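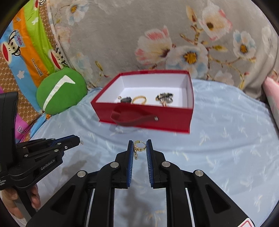
Ridged pads vs. flat pads on small jewelry

zmangundap
Ran the blue ridged pads on the hand-held pair against the flat Zosano pads. Task is earrings, rings and chains into a lined box, 486 grasps per pad type. Dropped or rotated past tolerance: 22 ridged, 37 flat. Hoops with a charm hanging off them account for most of the ridged failures. The wire seats in a groove and the charm swings.

pirnberg_s
Was grip closure the same for both? Flat pads need more squeeze on thin wire. If you matched closure, you tested the closure setting.

zmangundap
Matched, yes. Same stop on the linkage. Can rerun with flat at a tighter stop.

ovau_bench
Disagree with pirnberg_s. Tighter stop on flat pads bent two of our ear wires. Ridged stays on here - except for fine chain, where the links catch on release.

Suryani Rondonuwu
What surface are you picking from? A bed sheet gives under the fingertips and hides a bad approach height. On a hard bench our flat pads did worse than yours.

zmangundap
Sheet only so far. Bench is next, then the tighter stop. Will post both logs.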